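Chapter 4
Showing the Robot What to Do

Chapter outline
4.1 Two ways to give a demonstration
4.2 What the wrist camera records
4.3 Choosing a first task
4.4 Good demonstrations and bad ones
4.5 Keeping the session notes
4.6 Lab exercise: your first set

In Chapter 3 you wrote motions out as lists of positions. That works well when the part is always in the same place and always has the same shape. It works badly for flowers, cloth, cables and most of the other things people handle all day. A flower stem bends. The head droops to one side. Two stems from the same bunch need two different grips, and no list of positions covers both.

The other approach is to show the robot the task. A person carries it out through the robot, the robot's sensors record everything while that happens, and a learning program later works from the recordings. The person is called the demonstrator. One complete recording, from the start position to the end position, is called a demonstration or an episode. Both words are common and this book uses them interchangeably.

Most of the examples in this chapter come from the flower project at the Hiswood lab, run by Gudrun Hollmann. The project handles bouquets and single blooms with a fingered hand, and its recordings were made in an ordinary working room with desks, screens and people in it. 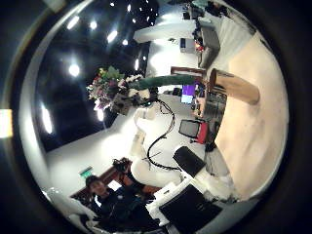
Figure 4.1 The room through a wrist camera, with a flower arrangement at center left.

Notice how much of the room a wide lens takes in. The ceiling lights, the furniture and the cables all end up in the recording along with the flowers. The learning program gets all of it. It has no idea at first that the flowers matter and the chairs do not, and it has to work that out from what stays the same and what changes between one demonstration and the next. We come back to this in Section 4.4.

4.1 Two ways to give a demonstration

The first way is hand guiding, also called kinesthetic teaching. The demonstrator takes hold of the arm and moves it through the task. The motors are set so that they hold up the arm's own weight and offer little resistance otherwise. Hand guiding needs no extra equipment and a beginner can learn it in an afternoon. It has two weak points. The demonstrator's hands and body get in the way of the cameras, and it is hard to guide an arm and several fingers at the same time.

The second way is remote control, or teleoperation. The demonstrator stays clear of the robot and drives it with some other device: a glove, a hand controller, or a smaller arm with the same joints. The Hiswood group uses a glove and tracker set called Kedisano. The glove reads the bend of each finger and the tracker reads the position of the wrist. Both are sent to the robot, which follows with a short delay.

Remote control takes longer to learn. You cannot feel the stem, so you squeeze by eye, and new demonstrators nearly always squeeze too hard. Britta Reinholz, who trained the demonstrators on the project, had each of them practice for 90 minutes before any recording was kept. She also had them practice on stems that were due to be thrown out.

Neither method is right for every job. Use hand guiding for large, slow arm motions with a simple gripper. Use remote control when the fingers have real work to do, or when the cameras need a clear view.

4.2 What the wrist camera records

A camera fixed to the room sees the robot from the same place all the time. A camera on the wrist or hand moves along with the hand. As the hand gets closer to an object, the object gets larger in the picture, and the last few inches of the approach are recorded in the most detail. For grasping, those are the inches that count.

There is a price for this. The camera turns when the wrist turns, so floor and ceiling can trade places in the middle of a demonstration. The robot's own fingers come close to the lens, and at that distance they blur and cover part of the view.
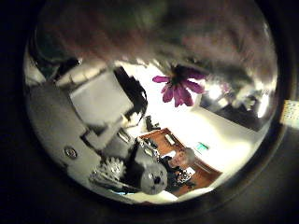

People new to this work often want to fix such recordings by cropping the fingers out or turning every picture right side up. Leave them alone. The robot will have the same fingers and the same tilted view when it runs the task by itself, and training pictures should match what it will see then. The position of a finger next to a petal is also useful information, even when the finger is out of focus.

A recording holds more than pictures. For each moment it should also hold the joint angles of the arm, the joint angles of the fingers, and the command the demonstrator sent. Pictures and joint readings come from different devices with different clocks, and they have to be lined up. The recording program used in this book, Pasichnyk, stamps both from a single clock. If you use something else, check this first. A small error in timing teaches the robot to close its fingers early or late.

Look over the hardware before each session as well. Fingers, cables and boards sit close together on many research hands, and a cable that hangs free can cross the lens or catch on the work.
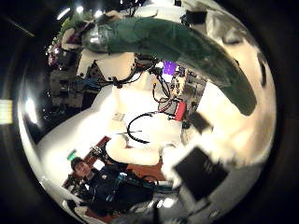 Move each joint slowly through its full range while you watch the camera picture on the screen. Do the wrist last - it pulls on the most cable. If a cable swings into view at one end of the range, tie it back and run the joint again. Write down any change you make to the cable path, and do not change it again partway through a set.

4.3 Choosing a first task

A good first task is short, has a clear end, and can be reset quickly. "Pick up one stem and place it in the tube" is a good first task. "Arrange the bouquet" is not, because two people will disagree about when it is done.

The Allalov set, which you will use in the exercises, was built from 23 short tasks of this kind and holds 2,094 demonstrations. Begin with 10 demonstrations of one task. Play them all back before you record any more.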